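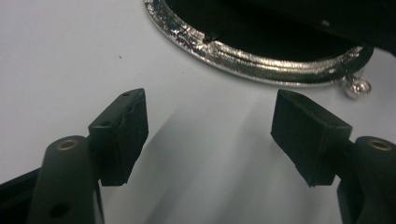

Report No. 3, page 1 of 2

Sowerby Workroom: tables and metal fittings
To: Themba Pillay
From: Wendy Holroyd
April 21, 2021

Hi Themba,

The tables are in! I know I've been promising you that since the first report, so I wanted it at the top. The tops are white, smooth and matte, exactly what we asked for, and I can't tell you what a difference it makes to put a shiny silver ring down on one and have it stay right where your eye can find it. On the old brown benches we lost small hardware all day long (and then found it with our shoes). Black things show up even better.

We went with the matte finish in the end. Colin Naylor was keen on the gloss sample from Huvetti and I was too for a while, but we set both under the window for an afternoon and the gloss one threw the light straight back at us. The matte goes a soft pale gray and you can look at it for hours. It does take pencil marks, so we've switched to chalk and everyone is grumbling a little. A damp cloth gets the chalk off fine.

Money

You've paid us $3,473 for this stage and all of it is spent or committed. Most went on the tops and the legs, then delivery, then the two lamps. The lamps cost more than I told you in the last report, I'm sorry about that. The cheaper ones were out of stock and I didn't want to hold everything up again. I took the difference out of the shelving line, so the shelves by the door are the old ones with a coat of paint. They look okay! Receipts are with Keith Bloxham and he'll send the scans separately.

What we've been doing

The main job has been the ring and buckle sort. We started with 191 pieces of donated hardware, mostly off old bags and belts, all mixed together in feed sacks. Čestmír Jelínek has taken this on and he's much more patient than I am. Everything comes out onto the white top, gets a wipe, gets looked at for cracks and bent spots, and goes into a labeled tray or the scrap tin. Oval rings have turned out to be the ones people want, so they get a tray to themselves at the front. 27 pieces went to scrap, which seemed high to me, but Čestmír says a lot of them had worn thin on the inside where a strap had been pulling for years.

We also ran the first two mending evenings on the new tables. It was mostly bags, a few dog collars, and one enormous canvas thing that I still think was part of a tent. People stayed late, and we had to start stacking chairs around them before they'd go. Next time I'll put the closing time on the sign.

Still a problem

One tabletop has a slight bow in it. You can't see it, but a round bead will roll to the wall side every time. Huvetti have agreed to swap it and we're waiting on a delivery date. Until then it's the cutting table, where it doesn't bother anybody.

The edges worry me more. The finish is tough on the flat but I've already knocked one corner with a stool and there's a chip the size of a grain of rice. I'd like to buy edge strip for all of them before summer. Novura sell it by the roll and I'm waiting for a price, so please don't treat this as a request yet, just a warning that one is on its way.

We dropped the idea of the felt mats. Rings sit fine on the bare surface and the mats collected thread.

Coming up

Leather offcuts are due from Prerkuvari, enough for 28 strap kits if Keith's math is right. Čestmír wants to pair each kit with a ring from the sorted trays so people can make up a whole strap in one evening. I've asked him to write out the steps, and Colin is going to try them cold and tell us where he gets stuck.

Could you let me know whether you still want the attendance sheets with the next report, or at year end like last time? I have them either way. And do come by and see the tables, I'll clear you a corner and put the kettle on.

Wendy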